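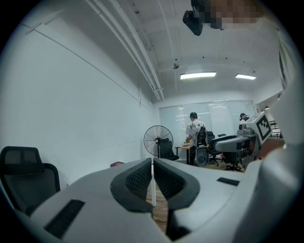 Natnael Asfaw

Storumlow Reading Circle
Minutes, 9 Jan 2020

Present: 8 members, which counts as a crowd in January. Apologies from Poon, by text, during item 2.

1. Last minutes. Agreed, after "heated" was changed to "lively".

2. Winter book. Relska reported that she had finished all 1,566 pages. The rest of us had reached the snowstorm. She was asked not to mention the uncle again.

3. Classics. It was suggested we read something short and respectable. A vote on whether anthologies count as one book was tied, then tied again.

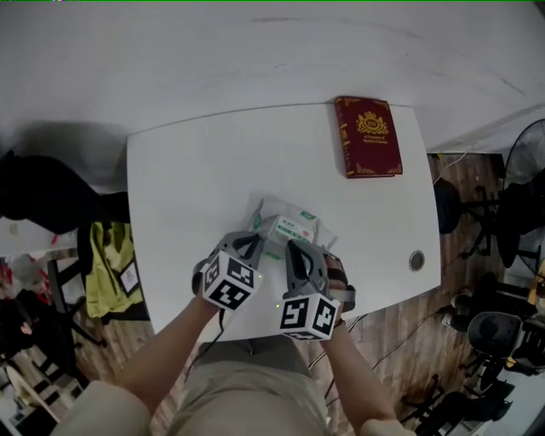
Red hardcover with gold corners, at the back of the table.

4. Money. The tin holds £80. Ateck would like a kettle. Others would like the tin to go on holding £80. Carried over to September, when Ateck intends to raise it again.

5. Biscuits. Discussed at greater length than item 3. No decision.

6. Any other business. Relska mentioned the uncle.

Meeting closed early.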